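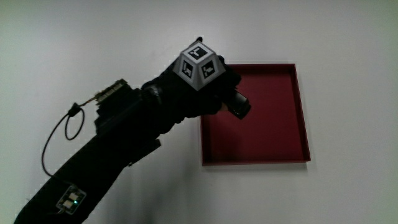 Why a letters editor stopped printing the word "collaborator"

She ran the letters page of the Lisanton paper for 16 years and gave it up in July. Asked for her name to be left off this. Fair enough, given what turned up in her letterbox last winter. We met at a cafe near the old Tedon tram depot, her choice, loud, terrible coffee.

The row, for anyone who missed it. Lisanton has a sister city arrangement with Darnero. Darnero's government started locking up journalists. Council here dithered over whether to end the link, and a local importer, Juhász, said it would keep buying Darnero olives until Canberra told it to stop. Then the letters came.

"The first lot were fine. Angry, but fine. People saying take the sign down at the roundabout, people saying the growers over there never locked anybody up. Proper argument. Then one bloke called the importer a collaborator and after that it was in everything."

Everything?

"We had 207 letters on it before council voted. I reckon the word was in roughly 100 of them. Collaborator, collaborators, collaborating council. One for the library, which had some Darnero cookbooks on display."

She printed the early ones. Regrets that now, or half regrets it. "My job was to let people have their say in their own words. I believed that and I still mostly do. But that word has a history. It has people shot in ditches behind it. My grandfather's village had real ones, and he wouldn't say it at the dinner table. And there it was on page 14 about a jar of olives."

So she wrote a note to readers. Short - three paragraphs, she says she'd cut it to two if she had it again. The paper would keep running letters for and against the link, as hard as people liked, but it would not run that word about a neighbour, a shop or a councillor.

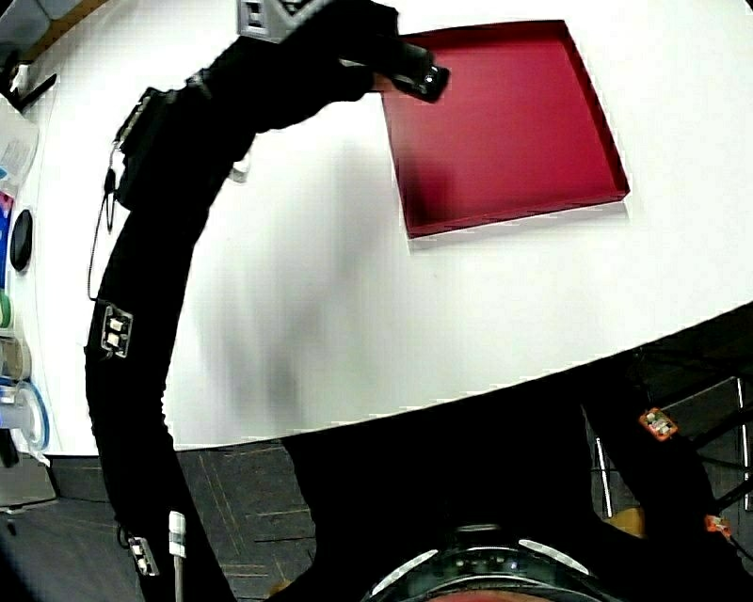

An arm in black reaching across a white table, with a red tray to the right.

The reaction was not good. Cancelled subscriptions, a petition, a phone call from a councillor she describes as "shouty". Plenty of people decided she was soft on Darnero. Some decided the opposite, that she'd been got at by the anti-Darnero lot and was tidying up their side so it looked respectable.

"Both in the same morning's mail! I put them side by side on the desk."

Was it censorship? I put it to her twice becuase she ducked it the first time.

"It's editing. Look, I know that's what everybody says. We cut swearing, we cut stuff about people's marriages, we cut the fellow who thinks the council is poisoning the possums. Always have. If you've got a case against buying from Darnero, you can make it without that word. Most did, when I rang and asked. I rang a lot of them. Only seven refused to change a line."

And those seven?

"Went online, and good luck to them. One wrote a very decent piece, I thought, about 400 times longer than we'd have run."

What bothers her more is what happened to the subject itself. By the end, she says, there was hardly a letter left about the journalists in prison. People were writing in about each other. About her. "We had someone in Tedon whose cousin was in one of those prisons. They sent a letter, very plain, dates and conditions and what the family was allowed to send in. I ran it at the top of the page. Not one reply. The next day's page was all about whether I should be sacked."

Long pause there. She stirs the coffee she isn't drinking.

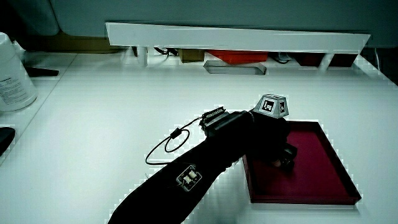

I asked what she'd tell whoever has the page now. She doesn't like the question, says they'll work it out. Then answers anyway.

"Ring people. Email makes everyone braver than they are. And read the letter out loud with your own street in your head, your own chemist, and see if you'd still print it. I should've done that with the first one."

Would she ever print the word?

"Of course. If a historian writes in about the occupation, that's the word for it. I'd fight anyone who tried to take it out. That's sort of my point, you want it to be there when you need it."

Council voted in the end to suspend the link, pending a review. The sign at the roundabout has a bin bag taped over it. Juhász still sells the olives, she says, and she still buys them some weeks and some weeks can't quite do it. Hasn't decided. She had a letter half drafted to the paper about that and hadn't sent it when we spoke, worried they'd have to cut it for lenght.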